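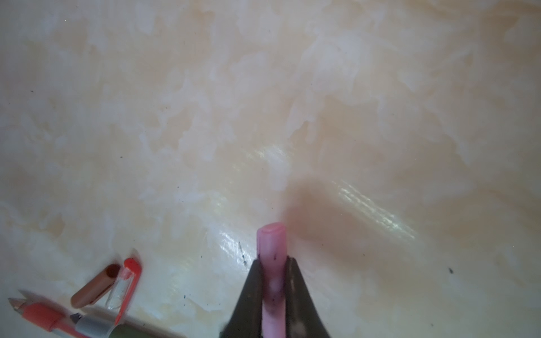
Grasow Pen and Paper Fair Returns to Adetlow Hall With a Longer Day and More Tables

Grasow, Sun 4 March – Well, we're doing it again! I'm Bezawit Abdella, I run the Grasow Pen and Paper Fair, and I'm very happy to say that we'll be back at Adetlow Hall this August for 2 full days of ink, paper, letters and far too much talking about all of it.

Last year we had 216 people through the door, and plenty of them told me they wanted more time to sit down and write. So we've moved the sellers into the main room and kept the whole side room for writing – bring a letter you owe somebody and finish it there.
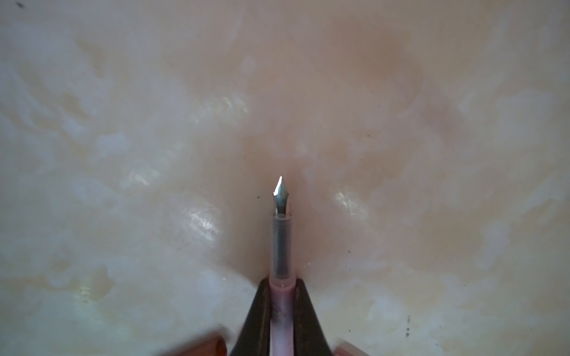
We'll also have 6 workshops this time, up from 2. Nuala Cullinane is teaching her beginners' italic class again (it filled up fast last year, so please don't wait), plus a new one on addressing envelopes. "I'd love to see people who think their handwriting is hopeless," Nuala told me. "Those are my favorite students."

Enley Paper is bringing notebooks and loose sheets, and there's a swap table where you can leave a bottle of ink you don't love and take home one you might.

Kids get in free, and the hall has step-free access from the parking lot. 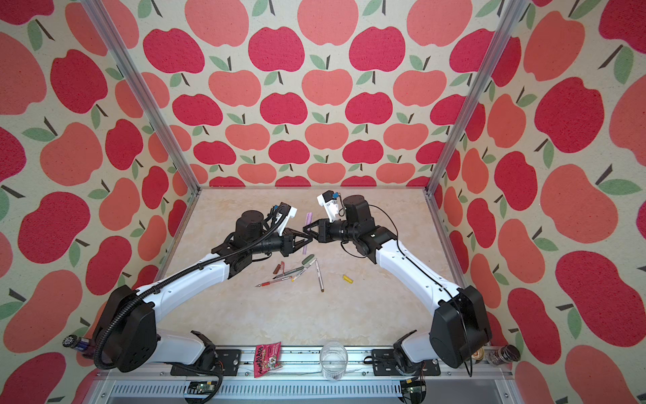 Apple-print wallpaper in crimson and coral.

Want a table, or a press pass? Write to me at Adetlow Hall, Grasow. Letters get answered first, and yes, I do read the postcards!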